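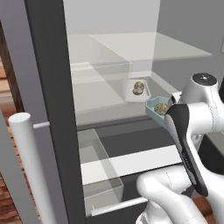
Fridge render, door open. The long white handle is on the left.

Refrigerator temperature log, part two
Sep 1, 2020

In January I started logging the temperature inside our kitchen refrigerator, a Nindby that came with the apartment. The dial has no units on it, only a thin wedge that gets wider, and I wanted to know what the wedge meant in degrees.

The setup is two Huvau probes, one on the top shelf and one in the lower bin, each taped inside a small jar of water. Bare probes react to every door opening and tell you mostly about air. A jar of water behaves more like a jar of food. Both report once a minute to a script that writes a plain text file.

Results so far. The top shelf runs 9 degrees Fahrenheit warmer than the bin when the fridge is nearly empty. Fully stocked, the gap shrinks but does not close. The compressor cycles every 84 minutes overnight. During the day the interval is too irregular to be worth averaging.

I also replaced the door gasket. The old one failed the paper strip test at the lower hinge corner. The new one is a Seppälä universal strip cut to length, and it took 11 days to relax into the channel. Overnight cycles got longer after that, but the room was also cooler that week, so I am not claiming the difference yet.

Milk has moved from the door to the bottom shelf. Condiments stay in the door.

Next is the plug meter, a Henton unit that stores 200 readings before it overwrites the oldest. At one reading an hour that covers a bit more than eight days, enough for a comparison with the old gasket if I can stand to put it back in. The raw log has gaps wherever the router restarted. I left them blank.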